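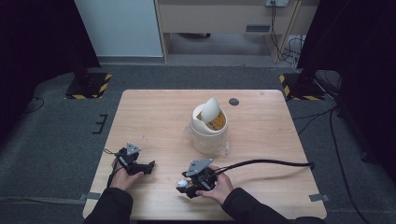 Ticket 116: Hand gripper demo, open day, station 4

Status: closed, one item carried over
Opened: 6 Sep 2024
Site: Sununora, ground floor demo area
Equipment: Firnari hand grippers, left and right, cabled; Trarton recording software
Priority: high (visitors due)

Summary
The right gripper loses its position signal during the bin task. The software shows the jaw opening as a fixed value while the jaws are moving. The left gripper is not affected. The fault was reported during the rehearsal for the Ferraro visit.

Task at this station
The operator holds one gripper in each hand. The left gripper works at the swing lid of the small white bin. The right gripper picks up a small white object and drops it in through the opening. The bin stands near the middle of the table. Visitors are then invited to try the same task.

Symptoms
Jaw position on the right channel freezes for up to 4 seconds, then jumps to the correct value. No error code on screen. The fault comes most often when the right hand moves towards the bin with the object already held. It has not been seen with the gripper lying still on the table.

Log

Entry 1
Restarted the software and both grippers. Right channel normal for the first few drops, then froze again. Restart does not clear the fault.

Entry 2
Checked the settings file against the copy kept from the last demonstration. One difference: the signal timeout had been set to 36 ms. The usual value is 700 ms. Put it back to 700 and ran the task again. Freezes are less frequent but still present. The low timeout made the fault look worse than it was, but it did not cause it.

Entry 3
Swapped the two channels at the interface box. The fault moved to the left channel on screen, so it follows the right gripper or its cable. Interface box and software ruled out. Channels put back as they were.

Entry 4
Held the right gripper still and moved the cable by hand, starting at the far end. No effect until the last stretch before the gripper. Bending the cable sharply at the plug gave a freeze every time. The plug was not fully home and the locking ring had been left loose.

Entry 5
Pushed the plug in, tightened the ring and repeated the bend test. No freeze. Ran the full bin task 36 times with no loss of signal on either channel.

Entry 6
Looked at how the cable runs. The thick cable from the right gripper crosses the table and goes over the right edge. When the operator reaches left, the slack is used up and the plug takes the pull. Gave the cable more slack on the table side. Operator to check for a free loop before each run.

Entry 7
Second report from the station: lid swings shut before the object is released. This is not a signal fault. The operator was letting go of the lid with the left gripper too early. Agreed order of work:

1. Open the lid with the left gripper and keep it open.
2. Bring the object over with the right gripper.
3. Open the right jaws fully.
4. Move the right gripper clear.
5. Let the lid go.

Printed and handed to the station operator.

Entry 8
Visit took place. Ferraro group watched two runs by the operator and then took turns themselves. No freezes in the recording. One visitor squeezed the right gripper hard enough to send the object onto the floor — recording stopped, object put back, run repeated. No damage found afterwards.

Cause
Right gripper plug not locked after the station was set up, made worse by too little slack in the cable. Signal timeout also set wrongly.

Fix
Plug seated and locked. Timeout restored to 700 ms. More slack given to the right cable.

Changes to the set-up sheet
Added: check both locking rings by hand before switching on.
Added: bend each cable gently at the plug and watch the jaw value on screen.
Added: compare the settings file with the stored copy.

Carried over
The software shows no warning when a jaw value stops updating. Visitors and operators cannot tell a frozen value from a still gripper — a grey reading after one second would be enough. Request sent to Trarton support, reply awaited. Until then the operator should open and close the jaws once before each run and check that the value follows.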